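가사 작업 자동화

가사 작업 자동화는 청소, 정리, 설거지, 빨래 개기와 같은 집안일을 기계가 대신 하도록 하는 기술과 그 연구 분야를 말한다. 넓은 뜻으로는 작은 공장이나 작업장에서 사람이 손으로 하는 잡일, 예를 들면 부품 옮기기나 작업대 닦기도 포함한다. 바닥 청소처럼 한 가지 일만 하는 기계는 이미 많은 가정에서 쓰이고 있으나, 여러 가지 집안일을 사람의 도움 없이 계속하는 기계는 아직 일반 가정에 보급되지 않았다.

개요

집안일은 사람에게는 쉬운 일로 여겨지지만 기계에게는 어려운 일에 속한다. 공장의 생산 라인에서는 물건의 위치와 모양이 미리 정해져 있다. 그러나 가정에서는 가구의 배치가 집마다 다르고, 같은 집에서도 물건의 위치가 매일 바뀐다. 조명의 밝기, 바닥의 반사, 벽의 색도 기계의 인식에 영향을 준다.

이 분야에서는 보통 작업을 이동, 인식, 조작의 세 단계로 나누어 설명한다. 이동은 목표가 되는 가구 앞까지 가는 것이고, 인식은 물건을 찾아서 구별하는 것이며, 조작은 물건을 잡거나 놓거나 닦는 것이다. 현재 이동 기술은 비교적 안정되어 있고, 조작 기술은 가장 늦게 발전하고 있다고 평가된다.

가상 환경에서의 연습

실제 집에서 기계를 시험하면 시간이 많이 걸리고 물건이 깨질 위험도 있다. 그래서 많은 연구에서는 컴퓨터로 만든 방 안에서 먼저 연습을 시킨다. 캘러트몬트(Callutmont) 연구소가 공개한 연습 환경에는 거실과 부엌을 중심으로 한 방이 100개 들어 있으며, 벽과 바닥의 색, 가구의 위치를 바꿀 수 있다.

탁자 정리는 이러한 환경에서 자주 쓰이는 과제이다. 기계는 탁자 위의 물건을 치우고, 램프와 같이 그 자리에 있어야 하는 물건은 건드리지 않아야 한다. 탁자에 아래 선반이 있으면 과제는 더 어려워진다. 선반은 윗판에 가려지는 부분이 있고, 팔을 넣을 수 있는 공간도 좁다. 멀리서 볼 때 작은 물건은 점과 비슷하게 보이므로, 가까이 가서 다시 확인하는 동작도 필요하다.

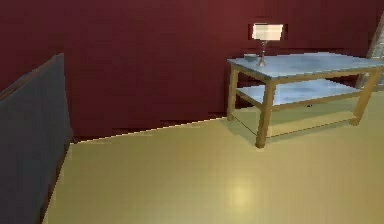
작업별 현황

바닥 청소: 가장 먼저 실용화된 작업이다. 평평한 바닥에서는 성능이 좋지만, 전선이나 양말이 바닥에 있으면 멈추는 경우가 있다. 문턱이 높은 집에서는 사람이 기계를 옮겨 주어야 한다.

탁자와 선반 정리: 단단하고 모양이 일정한 물건은 대체로 잘 옮긴다. 얇고 납작한 접시, 쟁반, 종이는 손가락을 밑에 넣기 어려워서 실패가 많다. 게이트브리지(Gatbridge)의 시험에서는 610회의 시도 가운데 실패한 경우의 대부분이 납작한 물건에서 나왔다.

설거지: 식기세척기가 씻는 일을 맡은 지는 오래되었으나, 그릇을 넣고 꺼내는 일은 여전히 사람이 한다. 유리컵과 젖은 그릇을 잡는 것이 주요한 과제로 남아 있다.

빨래 개기: 천은 잡을 때마다 모양이 변하기 때문에 연구자들이 오랫동안 관심을 가져 왔다. 자르켈(Zarkel)이 만든 시험용 기계는 수건 한 장을 개는 데 20초 이상이 걸렸고, 단추가 있는 셔츠는 대상에 포함하지 않았다.

작업장의 잡일: 작업대의 높이와 공구의 자리가 정해져 있어 가정보다 조건이 좋다. 수마암포우(Sumampouw) 공방에서는 부품 상자를 선반에 넣는 일에 기계를 사용하고 있으며, 나사를 종류별로 나누는 일은 직원이 계속 맡고 있다.

평가의 문제

가상 환경에서 좋은 결과를 얻은 기계가 실제 집에서는 그만큼 일하지 못하는 현상이 널리 알려져 있다. 화면 속의 물건은 무게와 마찰이 단순하게 계산되고, 가구의 표면도 실제보다 고르게 표현되는 일이 많다. 연구자 예우헨 멜니추크(Yevhen Melnychuk)는 성공률만 발표하는 관행을 비판하면서, 사람이 중간에 도와준 횟수와 작업에 걸린 시간을 같이 적어야 한다고 주장하였다. 그가 제안한 평가표는 8개의 항목으로 되어 있고, 물건을 원래 자리에 돌려놓았는지도 항목에 들어 있다.

또한 무엇을 정리된 상태로 볼 것인가에 대해서도 합의가 없다. 어떤 사람은 탁자 위에 둔 쟁반을 치워야 할 물건으로 생각하고, 다른 사람은 늘 그 자리에 두는 물건으로 생각한다. 일부 연구에서는 사용자가 정리된 방을 기계에게 먼저 보여 주고, 기계가 그 상태를 기준으로 삼게 하는 방법을 쓴다.

같이 보기

서비스 로봇
로봇 청소기
물체 인식
가정용 기기의 안전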